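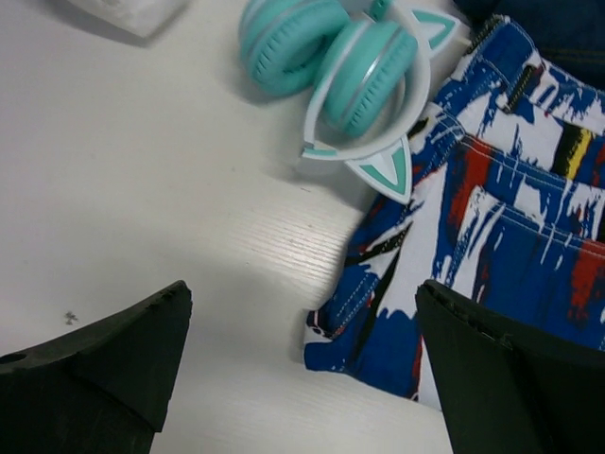
Why do some Bibles have four chapters in Malachi and others three?
The text is the same length in both. Hebrew editions run chapter 3 on to verse 24, while most English Bibles stop it at verse 18 and print the last six verses as chapter 4.

Short thread on versification, following the queries on the Kelby reading tables. English numbering against Hebrew first, then Greek, then a few New Testament cases.

Terms. "English" means the numbering in most Protestant English Bibles. "Hebrew" means the usual printed Hebrew text. "Greek" means the Septuagint. Chapter and verse numbers were added long after the books were written, so a difference in numbering tells you nothing about a difference in wording.

Joel is the mirror of Malachi. English has three chapters, Hebrew has 4. English 2:28-32 is Hebrew 3:1-5, and the whole of English chapter 3 is Hebrew chapter 4. A bare reference to "Joel 3:1" is therefore ambiguous. It is either the pouring out of the spirit or the restoring of the fortunes of Judah.

Jonah 1:17 in English (the great fish) is 2:1 in Hebrew. All of chapter 2 is then one out. Chapter 1 is otherwise unaffected and chapters 3 and 4 agree.

Genesis 31:55 is Hebrew 32:1, so chapter 32 runs one higher throughout in Hebrew. Same pattern as Jonah.

Isaiah 9:1 is Hebrew 8:23. Relevant to anyone preparing Christmas readings. If your commentary follows Hebrew numbering, "the people who walked in darkness" is at 9:1 and not 9:2.

1 Kings 4:21-34 is Hebrew 5:1-14. English 5:1 is then Hebrew 5:15. This one catches people out more than Joel does, as both references exist in both systems and both concern Solomon.

Psalms. Where a psalm has a heading ("A psalm of David" and so on), Hebrew editions often count the heading as verse 1. English Bibles print it without a number. Result: Hebrew is one higher for the rest of the psalm.

Often, but not always. Short headings usually share verse 1 with the opening line, and the two systems agree. Psalm 23 is the familiar case. Do not apply a blanket "add one" to every psalm with a heading.

Long headings can take two verses. Psalm 51 is the standard example: "Have mercy on me, O God" is verse 1 in English and verse 3 in Hebrew. Psalms 52, 54 and 60 do the same.

Greek numbering of the psalms themselves, as distinct from the verses:
Hebrew 9 and 10 are one psalm, Greek 9.
Hebrew 11 to 113 are one lower in Greek.
Hebrew 114 and 115 are joined as Greek 113.
Hebrew 116 is split into Greek 114 and 115.
Hebrew 117 to 146 are one lower.
Hebrew 147 is split into Greek 146 and 147.
148 to 150 agree.

So "The Lord is my shepherd" is 22 in Greek and in Latin editions which follow it. Some Catholic books print both, as 23 (22) or 22 (23). Read the preface before assuming which is in brackets.

New Testament. Two separate problems here, and the queries mix them up. One is a boundary placed differently. The other is a verse number with no text against it.

Boundary cases: 3 John has 14 verses in some English Bibles and 15 in others. The greeting from the friends is either the end of 14 or a verse of its own. Revelation 12 ends at 17 or 18, depending on where "stood on the sand of the sea" goes. Some put it in 13:1.

Number without text: Matthew 17:21, Mark 9:44 and 9:46, Acts 8:37, Romans 16:24, and several others. The numbering was fixed on printed texts which included these lines. Later editors judged them to be additions and moved them to a footnote. The numbers after them were left alone so that old references still work.

Mark 9:44 and 9:46 repeat the wording of 9:48, so a reader without the footnotes still has the sentence once. Acts 8:37 has no such repeat in the chapter.

Now the tables. Arnar Zoëga checked the Kelby Old Testament index against a Hebrew edition in January. The index has 800 entries, 279 of which needed a second reference. Most of those are in Psalms, as expected.

Dagný Bergmann then did the Greek psalm column. The Nørgaard printing had the split of 116 one verse early. It should fall after verse 9, so Greek 115 begins at Hebrew 116:10. Please correct your copies by hand.

Corrected tables were issued on March 24, 2021. Anything from Asolness with the old cover sheet is the uncorrected set, including those handed out to the Wonent group.

House style from here on: English reference first, Hebrew in square brackets, Greek only for Psalms and marked G. Example: Ps 51:1 [3], G 50:3. Leave the brackets out where the two agree.

For ranges, give both ends: Joel 2:28-32 [3:1-5]. Do not write "Joel 2:28ff [3:1ff]". The Hebrew chapter ends at verse 5 and the English one at verse 32, but "ff" gives the reader no way of knowing that.

Two people asked about Daniel 3 and the additions to Esther. Those involve extra text as well as numbering and the tables do not cover them. Separate thread when the Greek column for Daniel has been checked.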